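손목 카메라와 그리퍼 손가락 비교 시험 절차: 짜임 바구니 파지

적용 범위: 단일 팔 작업대, 평행 그리퍼, 손목 장착형 카메라

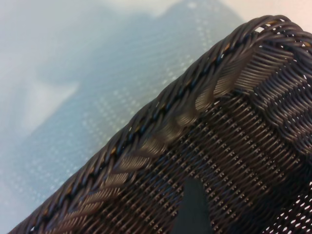

그림 1. 손목 카메라로 본 바구니 테두리와 모서리. 아래쪽에 보이는 뾰족한 회색 형상은 그리퍼 손가락 끝으로 판단된다.

1. 목적

본 문서는 Flillmont 조작시험실에서 그리퍼 손가락 두 종을 같은 조건에서 비교할 때 따르는 절차를 정한다. 비교 대상은 끝이 좁은 Sumon 손가락과 끝이 넓은 Jugah 손가락이며, 제어기는 두 경우 모두 Gondgate를 사용한다. 시험 대상물은 어두운 색의 합성 라탄풍 바구니이다.

바구니는 상자나 병에 비해 시험 결과의 편차가 크다. 테두리는 굵게 꼬여 있어 접촉면이 고르지 않고, 옆면은 가는 가닥이 촘촘히 교차하여 손가락 끝이 틈에 걸릴 수 있다. 손가락의 형상 차이가 비교적 뚜렷하게 드러나는 대상물이므로 신규 손가락을 도입할 때에는 본 시험을 먼저 실시한다.

2. 준비 사항

시험 전에 다음 사항을 확인한다.

- 손가락 고정 나사의 체결 상태
- 손목 카메라 렌즈의 오염 여부
- 제어기의 힘 제한값이 시험용 설정으로 되어 있는지 여부
- 비상 정지 버튼의 작동
- 바구니 테두리에 풀리거나 끊어진 가닥이 없는지 여부

바구니는 비워 둔 상태로 사용한다. 작업면에는 밝은 색 덮개를 깔고 주름을 편다. 주름이 심하면 깊이 추정값이 흔들리며, 그림자를 물체의 경계로 잘못 검출하는 경우가 있다. 조명은 시험이 끝날 때까지 변경하지 않는다. 자연광이 들어오는 작업대에서는 차광막을 내린 후 시작한다.

3. 카메라 설정

3.1 노출은 수동으로 고정한다. 자동 노출을 사용하면 밝은 배경에 맞추어 노출값이 내려가고 어두운 가닥의 세부가 사라진다. 설정은 바구니 테두리를 기준으로 하되, 가닥 윗면의 반사광이 하얗게 뭉개지지 않는 범위에서 정한다.

3.2 초점은 손가락이 닿을 테두리 부위에 맞춘다. 그림 1과 같이 배경이 흐리게 나오는 것은 허용한다. 테두리의 꼬임이 한 가닥씩 구분되면 초점이 맞은 것으로 본다. 테두리 전체에 초점을 맞추려고 카메라를 뒤로 물리지 않는다.

3.3 손가락 끝이 영상에 들어오도록 카메라 각도를 조정한다. 손가락 끝이 전혀 보이지 않으면 접촉 직전의 위치 오차를 영상으로 확인할 수 없다. 반대로 손가락이 테두리를 가리는 경우에는 각도를 다시 잡는다. 조정이 끝나면 브래킷을 잠그고 손-눈 보정을 다시 수행한다.

3.4 옆면의 틈으로 빛이 새어 나오는 부위는 특징점에서 제외한다. 밝은 점의 위치는 팔이 움직일 때마다 달라지므로 추적 기준으로 삼기에 적합하지 않다. 특징점은 테두리의 능선과 모서리에서 선택한다.

4. 시험 절차

4.1 팔을 대기 자세로 이동한 뒤 바구니를 작업대의 표시 위치에 놓는다. 바구니의 긴 변을 기준선에 맞춘다.

4.2 직선 테두리 파지를 먼저 실시한다. 손가락 하나는 바구니 안쪽, 다른 하나는 바깥쪽에 오도록 내리고, 접촉이 감지될 때까지 저속으로 닫는다.

4.3 파지 후 팔을 수직으로 들어 올려 정지 상태를 유지한다. 바구니가 기울거나 손가락 사이에서 미끄러지면 해당 시도를 실패로 기록하고, 영상의 해당 시점을 함께 표시한다.

4.4 바구니를 원래 위치에 내려놓고 손가락을 연다. 이때 손가락 끝이 가닥에 걸린 채 팔을 올리지 않도록 한다. 걸림이 의심되면 자동 절차를 멈추고 수동 이동으로 전환한다.

4.5 모서리 파지를 같은 방법으로 실시한다. 모서리에서는 가닥의 방향이 바뀌고 테두리가 휘어 있으므로 손목 각도를 따로 지정하여야 한다. 직선부에서 저장한 자세를 그대로 사용하지 않는다.

4.6 손가락을 교체하고 4.1부터 반복한다. 교체 후에는 공구 중심점을 반드시 다시 등록한다. Sumon과 Jugah는 길이가 서로 다르다.

5. 기록과 판정

각 시도에는 손가락 종류, 파지 위치, 닫힘 속도, 최대 접촉력, 결과를 기록한다. 미끄러짐과 걸림은 원인이 다르므로 하나의 실패 항목으로 합치지 않는다.

4월 시험에서는 손가락별로 146회를 수행하였다. 이 시험에서 Sumon은 모서리의 좁은 부위에 접근하기 쉬웠으나 옆면 틈에 걸리는 사례가 많았다. Jugah는 직선 테두리에서 안정적이었고, 모서리에서는 한쪽 면만 닿는 경우가 반복되었다. 두 손가락의 우열은 파지 위치에 따라 달라지므로 전체 성공률만으로 선정하지 않는다.

손목 카메라 영상은 시도 단위로 잘라 보관한다. 현재 보관소에는 거의 1291건의 영상이 등록되어 있으며, 파일을 추가할 때에는 손가락 종류와 파지 위치를 반드시 함께 입력한다. 항목이 누락된 영상은 비교 자료로 사용할 수 없다.

6. 자주 발생하는 문제

접촉이 너무 일찍 감지되는 경우: 손가락이 테두리 바로 아래의 꼬임 띠에 먼저 닿았을 가능성이 있다. 하강 깊이를 네 단계로 나누어 다시 시험하고, 접촉력이 처음 상승하는 높이를 확인한다.

테두리 검출선이 끊기는 경우: 테두리에 섞인 밝은 갈색 가닥이 경계로 인식되는지 살핀다. 색상 기준값보다 윤곽의 연속성에 가중치를 두면 대체로 개선된다.

배경의 무늬가 검출되는 경우: 관심 영역을 바구니 쪽으로 좁힌다. 그래도 남으면 무늬가 없는 덮개로 교체하고, 교체 이전의 결과와 섞어 집계하지 않는다.

들어 올릴 때 바구니가 회전하는 경우: 파지점이 무게 중심에서 벗어난 것이다. 모서리 파지에서는 어느 정도의 회전이 불가피하므로 회전만으로 실패 판정을 내리지 않고, 손가락과 테두리 사이의 상대 이동 여부를 기준으로 한다.

절차의 변경이 필요한 경우에는 문서 담당 Faizal Chong에게 변경 사유와 시험 기록을 제출한다. 승인 전까지는 본 절차를 그대로 적용한다.

관련 문서
Gondgate 제어기 힘 제한값 설정 안내
손목 카메라 브래킷 교체와 손-눈 보정
Sumon 손가락 마모 점검 기준
Jugah 손가락 패드 부착 방법
투명 용기 파지 시험 절차
시험 영상 보관 및 명명 규칙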